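About Us / Open Days
3 min read

Veltden is a small robotics workshop in Manzano where people learn to teach machines everyday jobs: picking things up, standing them upright, putting them where they belong. Covadonga Collado and Gonzalo Toledo started it with one bench and a shelf of borrowed tools. There are 14 of us now, and we still eat lunch at that bench.

Our favorite day of the year is the January open day. The last one brought in almost 100 visitors, from grade school kids to retired machinists (one of them stayed until we turned the lights off, and we loved having him!). Archana Jaiswal runs the demonstrations, and she likes to get people working right away. You pick up a hand-held gripper, she shows you how the fingers open and close, and then you try to lift a paper cup without crushing it. It's a lot harder than it sounds, and a lot more fun too.

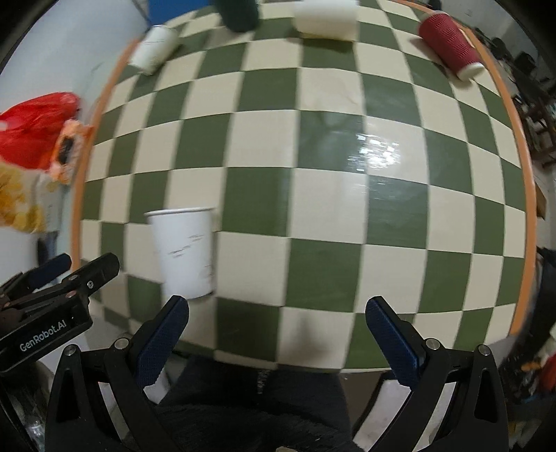
Paper cups and an open gripper at the checkerboard table.

The cups are where everybody begins, and plenty of people never want to move on. Grip too hard and the side buckles, too soft and it slides away, and after a few tries you start to feel the spot in between. That feel is what we want our robots to pick up from people, so visitors who have had a turn with the gripper tend to ask wonderful questions when Patricio Peñalver takes them over to see the arms. He'll happily talk about finger pads for half an hour. Bring a chair.

Between open days we teach evening courses, host school groups and work with Jasatard, a local packing company, on sorting tasks. Aurelio Prieto looks after the school visits and can adapt them for any age from eight up. Groups get two hours with us, and most of that is spent with a tool in hand.

We also keep a practice log called Jevness, where every exercise we've tried is written up, including the ones that went badly. It has 1,868 entries so far and you're welcome to read it when you visit.

Doors open at 10 a.m. on open days. Come in through the side entrance and ask for Archana.

80 shares | 14 comments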